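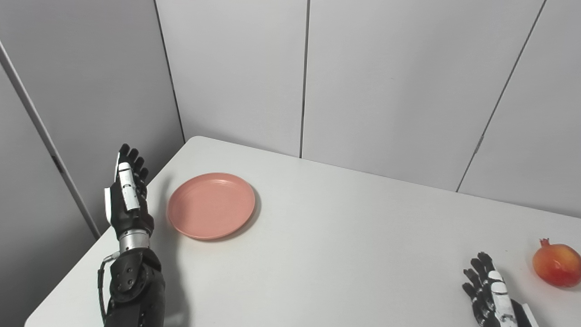 Teemu Koskela wrote:

> The Flallamcombe bore meter reads in steps of 1000 L, so a slow leak doesn't show up for days. Has anyone fitted a pulse head to the old Nägeli body? I'd sooner not replace the whole unit before August.

Yes, on two bores. The Nägeli body takes the Brokard reed head without an adaptor, provided the register is the later one with the flat bezel. Older registers have a raised lip and the head sits too high to pick up the magnet.

Settings I ended up with:

- one pulse per 500 L on the main line
- debounce at 15 ms — anything shorter gave double counts when the pump started
- logger interval 6 minutes

Keep the signal cable out of the pump conduit. I ran mine alongside the motor supply the first time and logged a few thousand litres overnight with the valve shut.

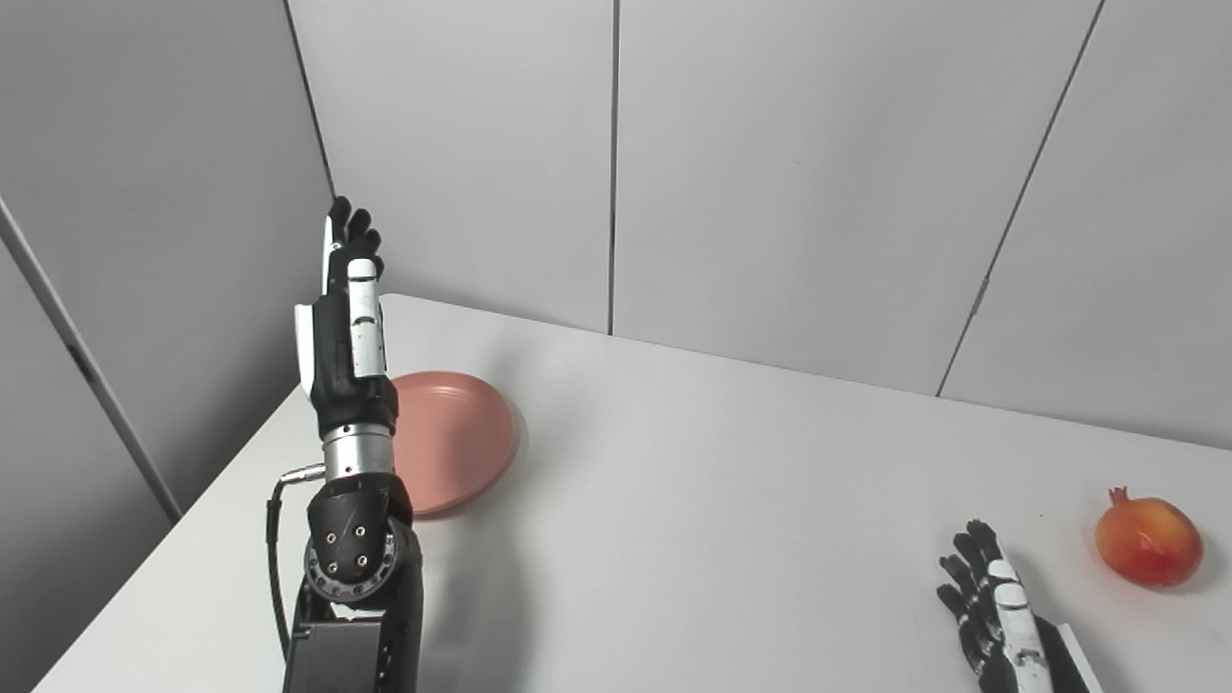 *Table with pomegranate and pink plate.*

On leak detection: total flow won't tell you much while the troughs are filling. I compare the 2 am to 4 am readings only, and flag any night with more than one pulse. The Bulidetti spreadsheet in the list files does the sum, but its date column expects month first, so change that before you paste anything in.

Which register do you have? The part number is stamped under the lid, on the hinge side.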